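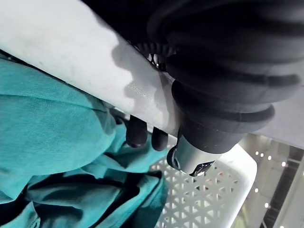
Colin Pickering wrote in to say that a parish magazine is only ever read for three things: the flower rota, the burials and whoever has fallen out with whoever over parking. I've left his remark at the top of the article as I think he's mostly right, although he has forgotten the recipes.

A **parish magazine** is a small periodical put out by a church (or a group of churches) for the people living round about, whether they come to services or not. Most appear monthly, with a double issue in the summer and often another over Christmas and New Year. In England the form is usually traced to 1859, when a vicar in Derby started one that other parishes could buy in and wrap their own local pages round. I grew up with the Tranora one and have been hooked on them ever since, so you'll have to forgive me if Tranora gets more than its fair share of space here.

## The inset

The bought-in part is called the *inset*, and for decades it was the bulk of the thing. You'd get a serial story, a bit of Bible study, household hints, perhaps an engraving of a cathedral, and then a page or two of local news on the outside. Whole runs of bound Victorian magazines survive where the local pages were thrown away by the binder, which makes me want to weep! The serial stories are all very well, but I want to know who won the sack race.

Tranora took an inset until the price went up once too often. The last few years of it look rather sad, with the same line drawing of a robin every winter.

## What goes in

There's no fixed pattern, but pick up almost any one and you'll find the vicar's letter on page one or three, then the services, then the registers (baptisms, weddings and funerals, in that order). After those it's anybody's guess. Mine has had a long-running nature diary, reports from the Mothers' Union, bell-ringing news with the methods written out in full, and a puzzle page that was once printed with the answers to a different puzzle. It took until the next month for the right ones to appear. 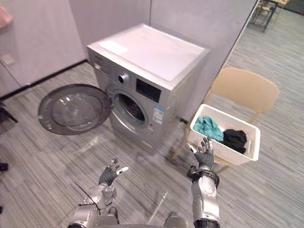 *Front-loading washing machine with the door open.*

Advertisements go at the back, or down both sides if the editor is feeling hard up. They're a lovely record of local trade. In the Tranora volumes I can follow Azimi the baker from a single line to a half page with a border, and then to a new address over the bridge. The plumbers, the coal merchant and the chimney sweep all come and go in the same way. Editors will tell you that the adverts pay for the paper, and that chasing people for the money is the worst part of the job.

## Printing

Early local pages were set by a jobbing printer in the nearest town. From between the wars onwards a great many parishes went over to the duplicator, with its stencils and its smell, and if you've ever handled a duplicated magazine you'll know how the ink comes through and the staples rust. Photocopying took over after that. The Tranora vestry had a machine that only one person could get to print on both sides, and issues from her holidays are noticeably fatter.

Plenty of magazines are now laid out at home and sent off to a printer as a file. Ours goes through a program called Dritodo, which I find baffling (it has strong opinions on hyphens), and comes back in a box. Colour covers have crept in too, though the inside usually stays black and white.
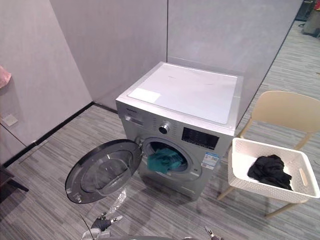

## Circulation and delivery

Numbers vary enormously. A village magazine may print a couple of hundred, and a big suburban one can run into the thousands. Tranora's print run was 800 at its height and is 573 now. The neighbouring benefice of Bromumico, which has four churches and two housing estates, gives its copies away to every door and prints 3,000.

Free or paid is the great argument. Those in favour of charging say people value what they've paid for. Those against say the whole point is to reach the houses where nobody comes to church, and I lean that way myself. Delivery is on foot in most places, each round having its own carrier, and rounds get handed down in families. I did the lane past the school for 15 years and still know which letterboxes bite.

## A sample letter

Vicars' letters have a style all their own, part sermon and part noticeboard. I've copied out the start of one from my own shelf to show how quickly they get down to business. 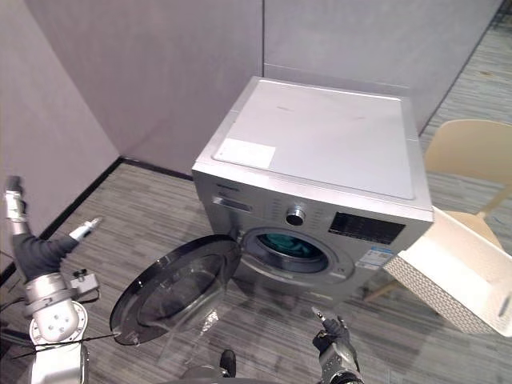 **The Vicarage, Tranora, January**

My dear friends, a new year is upon us and the boiler is not. Morning service will be held in the schoolroom until further notice, and I would ask you to bring a cushion. The Epiphany hymns will be the ones we know.

It goes on for another page, mostly on the subject of patience.

## Finding old copies

County record offices hold a good many, usually filed with the parish's other papers, and local studies libraries often have odd runs. Try the church too, as there's frequently a cupboard. Family historians like them for the registers and the school prizes, but be careful with dates: a funeral in one issue may well have taken place the month before, or earlier still if the editor was behind. Indexes are rare. I've been making one for Tranora on cards and have reached the letter H.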